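Visit to Hullside, 18th March

We left the bus at the Tirncombe stop and walked the rest. Hullside is a long single-story building behind a tire shop, and the sign is easy to miss. Visitors sign in at a counter by the side door and get a sticker. Coats go on hooks in the hall.

The open day was for people who make, buy or rent out table covers and other event linens. Américo Teixeira met our group and took us through. He has run the finishing side for 2 years and before that he worked in a hotel laundry. The building has 3,072 square feet of floor, most of it given over to cutting and hemming. Cloth comes in on rolls at the back and goes out folded at the front.

The cutting room was loud, so most of the talking was done in the hall. Teixeira said the gray they sell most is called Fesix, and that customers ask for it because it does not show dust the way black does. They sent out 3,631 covers last year. February is the slow month, and they use it to go over the stock and pull anything with a bad hem.

After that we went to the room where covers are tried on tables. I spent more time in there than anywhere else. A cover that looks fine folded can hang quite differently once it is on, and the hem is the first place to look. I got down low to see one from underneath.

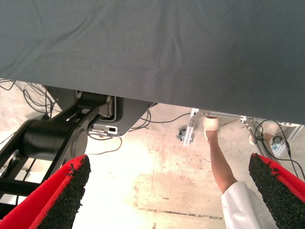
Gray cover from below, with the hem dipping toward the right.

The cloth had soft wrinkles and some shallow folds, with a few longer ripples across the middle. Asnakech Abdella, who checks the hems, told us she would rather see a cover hang for a while before anyone goes at it with a steamer. A slanted edge can mean the cloth was pulled on crooked, or it can mean the cut is off, and you have to square it up on the table to know which. The floor is pale concrete.

We were also shown the Du line, a heavier cloth meant for outdoor use. I found it stiff. Two people in our group ordered swatches. The price list gives 327 as the item number for the plain gray, if anyone wants to ask for it by phone.

Coffee was in the front office. Parking is tight, and the bus back runs once an hour.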